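Nineteen years of breakfast on the Kesham road

The owner of the Zolton guesthouse starts work at 4:30 in the morning, and by the time the first guests come down she has usually been up for two hours. She bought the place 19 years ago, when it was a boarding house for mill workers.

"I had never run anything before," she says. "I had worked in an insurance office in Kesham. I knew how to file things and how to answer a phone."

The first winter was slow. The furnace failed in January and the bank turned down her request for a second loan. She kept four rooms open and closed the rest.

"People ask if I thought about selling. I did, but there were no buyers. So I painted the hallway."
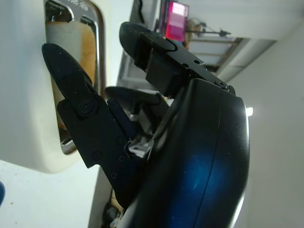 What changed the business was the trail. When the county finished the path along Drudik Creek, walkers began to book for one night at a time, and most of them wanted to leave early. She dropped the cooked breakfast on weekdays and let guests help themselves.

"I was cooking eggs at eight for people who wanted to be gone by six," she says. "They were polite about it. They just didn't eat the eggs."

Now she puts out bread, butter, fruit and two kinds of jam the night before. Coffee is on a timer. The bread comes from a bakery in Ogura, a half-hour drive each way, and she makes the trip herself.
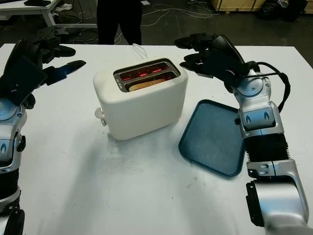

A slice of bread in a two-slice toaster.

Last year the guesthouse recorded 3,082 overnight stays, its highest total so far. She keeps the numbers in a ledger and copies them to a computer at the end of the month. The ledger is still the one she trusts.

She is less pleased about the cost of laundry, which has gone up every year, and about booking sites. "They take their cut, and then the guest calls me anyway to ask where to park."

She has raised her room rate twice since spring and expects to do it again. Regular guests get the old price if they call her directly. 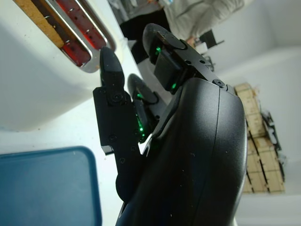 Bread toasting, with the heating elements glowing red.

Asked about retirement, she says she has looked at apartments in Kesham but didn't like the stairs. Her daughter has offered to take over the bookings, though not the early mornings.

"We're talking about it," she says. "She'd want to change the curtains. I told her to go ahead, I never liked them either."

The guesthouse is open all year except for the last part of January, when the floors are done.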